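Roltgate Equipment Planning List
Home | Archive | By thread | By author | Search | Log in

Subject: Re: Table-setting cell, budget lines for the second arm
From: Nisha Dixit
To: equipment-planning

Dear colleagues,

Thank you to Tamer for setting out the open points so clearly. I am quoting his message and answering beneath it, as several members have asked for a consolidated position before the November submission.

Tamer Shboul wrote:

> The draft request lists one arm, one controller and one wrist camera for
> the dining task, with gripper fingers shown as an accessory at no cost.
> I do not believe the fingers can be carried at zero. We have replaced
> them before and will do so again, and the auditors will ask where the
> money came from. I would also like to know whether the quotation from
> Vakside includes the camera mount or only the camera. Finally, is the
> tableware a capital item or a consumable? Domia treated it as capital
> last time, and it took us most of a quarter to have it reclassified.

On the first point, I agree. Fingers should be entered as a recurring line. The revised draft allows for 7 sets over the life of the arm, at 478 per set, under consumables. Should the unit be retired early, the unspent portion returns to the department and may not be moved to travel or training.

On the second point, the Vakside quotation covers the camera and its cable only. The mount is quoted separately and must appear on its own line. Jörg Wiegand has requested a written confirmation of the delivery period for both, and the order should not be released until that has been received.

The cutlery work remains the basis on which the gripper is being specified. Members who have followed only the costing may find it useful to see the scale of the objects concerned.

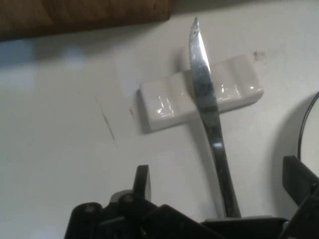
Wrist camera view, dining task: table knife on a grooved ceramic rest.

Thin, polished metal of this kind places particular demands on both the fingers and the camera. The specification should therefore state a minimum graspable thickness and should require the supplier to demonstrate performance on reflective cutlery before acceptance. A demonstration using blocks or cartons will not be sufficient. Anatole Riviere has offered to draft the acceptance clause, and I would ask that comments on the wording be sent to him directly.

On the third point, tableware is to be entered as a consumable. This includes knives, rests and plates. Breakages need not be reported individually, but replacements should be purchased in the same pattern wherever possible, so that earlier recordings remain comparable.

The total for the second arm, excluding the recurring finger line, stands at 3,258 above the figure approved in principle. Two courses are open to us. We may defer the spare controller to the next cycle, or we may request a supplementary allocation. My recommendation is to defer. The existing spare is compatible with both arms – this has been confirmed in writing by Ó Flaithearta – and the risk of both controllers failing together is one the department can reasonably accept for a year.

Kindly send any objection to the list before the draft is closed. In the absence of objections, I will forward it as it stands.

With kind regards,
Nisha Dixit
Equipment Planning, Roltgate

Comments on this message (3)

Selorm Darko: No objection to deferring the controller. Please add calibration to the recurring lines. It was left out last year as well.

Tamer Shboul: Agreed on all three points. Is the price per set of fingers before or after tax?

Nisha Dixit: Before tax. I will add a note to the draft, together with a calibration line.

Recent threads
Camera mounts: request for separate quotation
Acceptance clause, first wording
Service contract renewal, Ó Flaithearta
Bench space for the second arm
Reclassification of small items (closed)

Previous message | Next message | Back to top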